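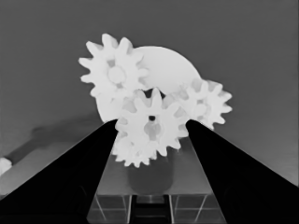
What's being decided on Saturday? Whether Clirville council rezones 254 hectares of woodland and old grazing country at Rorer Flats for housing, the last big block of bush between the town and the river.

The vote was meant to be in January. Pushed back after residents got hold of a draft habitat study, which puts 700 mature hollow-bearing trees inside the footprint. Developer Nanen wants 700 lots on the same ground. One tree gone for every house, as objectors keep pointing out.

"Those hollows take well over a century to form," said Bimla Maurya of the Rorer Flats Bushland Group. "You can't offset that with tubestock and a nest box."

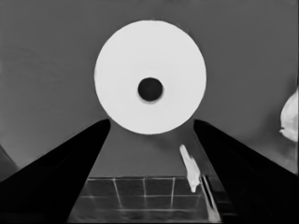 Nanen's offset plan hasn't gone down well either. It would buy and fence a paddock at Awasthi, on the far side of the highway, and replant it over seven years. Ecologist Ritu Dixit, who reviewed the plan for the bushland group, said the age of the trees was the whole argument and the plan barely mentions it. Think of the faint rings across the end of that big white roll, she said, then picture a trunk with a few hundred of them and a dark hole through the middle big enough for an owl. Seedlings at Awasthi won't be any use to a nesting bird in her lifetime, or her kids'.

Company spokesman Tarun Upadhyay said the design had already been changed twice. A creek corridor stays, and so does the stand of gums behind the footy oval. "People need somewhere to live and the town is full," he said.

Mayor Jitendra Nigam hasn't said which way he'll vote. Cr Pankaj Rawat has – he's against, and wants infill around the station looked at first. He will move to have the full study released before any vote, not just the summary thats on the council website. 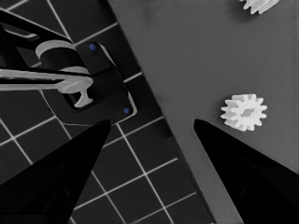

Can residents still have a say? Written submissions have closed, but speakers can register at the council office up until the meeting starts at 10am. Three minutes each, Clirville ratepayers and tenants both welcome.

Bushland group members will gather on the steps from 9. Bring a hat, theres no shade.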